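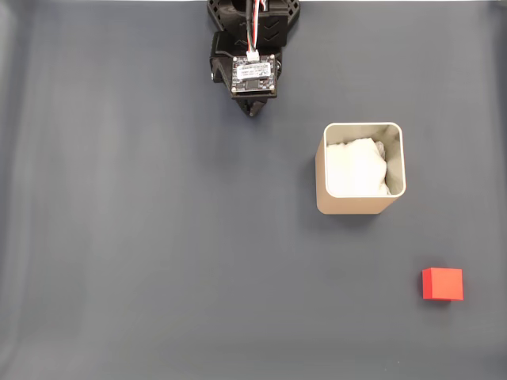 잉빌이 회사에 온 지 두 번째 주였고, 팔은 아직 한 번도 그녀의 말을 듣지 않았다.

"집게를 바꿨습니까?" 테오도르가 문 앞에서 물었다. 그는 외투를 벗지 않고 있었다.

"어제 저녁에 바꿨어요. 스톨렉의 것을 빼고 우리 것을 달았습니다."

스톨렉의 집게는 손가락이 넓고 값이 비쌌다. 한 번 잡으면 놓치지 않았지만, 휴지를 잡을 때에는 통까지 같이 들어 올렸다. 우리 것은 끝이 뾰족하고 가벼웠다. 그 대신 빨간 큐브를 자주 떨어뜨렸다. 잉빌은 두 집게를 똑같은 순서로 시험하고 있었다. 먼저 통 안의 휴지를 꺼내고, 그다음에 큐브를 잡는다. 그것을 1,000번 하고, 집게를 바꾸고, 다시 1,000번을 한다.

"클렘은 스톨렉으로 결정하고 싶어 합니다." 테오도르가 말했다. "금요일에 하스토우에서 사람들이 옵니다. 그들은 떨어지는 것을 보고 싶어 하지 않습니다."

"그럼 큐브만 보여 주면 됩니다. 그런데 그 사람들의 공장에서 큐브를 만듭니까?"

테오도르는 대답하지 않았다. 하스토우는 병원에서 쓰는 천을 접는 회사였다. 그는 의자를 당겨서 그녀 옆에 앉았다.

잉빌은 시작 버튼을 눌렀다. 모터에서 낮은 소리가 났다. 집게가 통 위로 가서 잠깐 멈추었고, 천천히 내려갔다. 휴지의 한쪽 끝이 조금 올라왔다. 그리고 전부가 따라 올라왔다. 통은 움직이지 않았다.

"한 번 더 해 보세요." 테오도르가 말했다.

그녀는 휴지를 다시 구겨서 통에 넣었다. 이번에도 통은 그대로 있었다. 세 번째에는 휴지가 찢어졌다. 잉빌은 공책에 '찢어짐'이라고 쓰고, 그 옆에 힘의 값을 적었다. 그녀의 글씨는 노르웨이에 계신 할머니의 글씨와 비슷해서, 숫자 7의 가운데에 항상 작은 선이 있었다.

"큐브는요?"

"큐브는 아직 어렵습니다. 모서리를 잡으면 돌아가 버려요."

팔이 오른쪽으로 움직였다. 집게가 닫혔고, 큐브는 조금 올라갔다가 작은 소리를 내며 떨어졌다. 테오도르가 웃었다. 잉빌은 웃지 않았지만 화가 난 것도 아니었다. 그녀는 큐브를 손으로 집어서 원래 자리에 놓았다. 일부러 조금 비뚤게 놓았다.

"왜 똑바로 놓지 않습니까?"

"세상의 물건은 똑바로 놓여 있지 않으니까요."

그는 그 말을 잠시 생각하는 것 같았다. 그리고 드디어 외투를 벗었다.

"손가락 끝에 고무를 붙이면 어떨까요. 오헤마가 서랍에 얇은 것을 가지고 있습니다."

"그러면 휴지를 다시 시험해야 합니다. 처음부터요."

"압니다." 테오도르가 말했다. "제가 휴지를 구기겠습니다."

잉빌은 공책의 새 페이지를 열고 맨 위에 '고무, 첫 번째'라고 썼다. 그는 벌써 서랍을 찾으러 복도로 나가고 있었다.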